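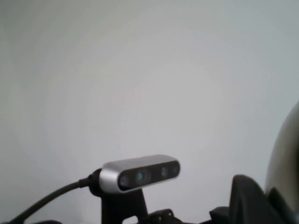 2 min read

Larkau teapot with the Bukiler strainer: review

I bought the small Larkau teapot in October and have used it most days. It comes with a cup, a saucer and the Bukiler strainer, which you can also get on its own.

The pot pours well. The spout is short and doesn't drip on the cloth, and the lid stays put when you tip it. It fills two of my grandmother's cups with a bit left over. The handle gets hot near the top, so hold it low down.

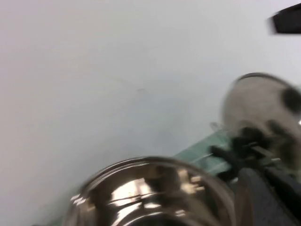 Steel pot from above

The strainer is the weaker part. Fine leaf such as Intarasuk black goes straight through the mesh and you end up with dust in the cup. Larger leaf is fine. Maxine Trevaskis lent me her old Zustside strainer to compare and it caught nearly everything.

The saucer is too flat for my liking and the cup slides about. The blue rim has kept its colour after 100 washes by hand. I haven't tried it in the dishwasher.

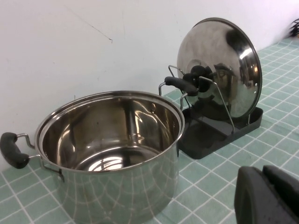 Stockpot on the tiled worktop

I would buy the pot again and leave the strainer. Spare lids are sold separately and take 14 days to arrive.

Posted May 27, 2018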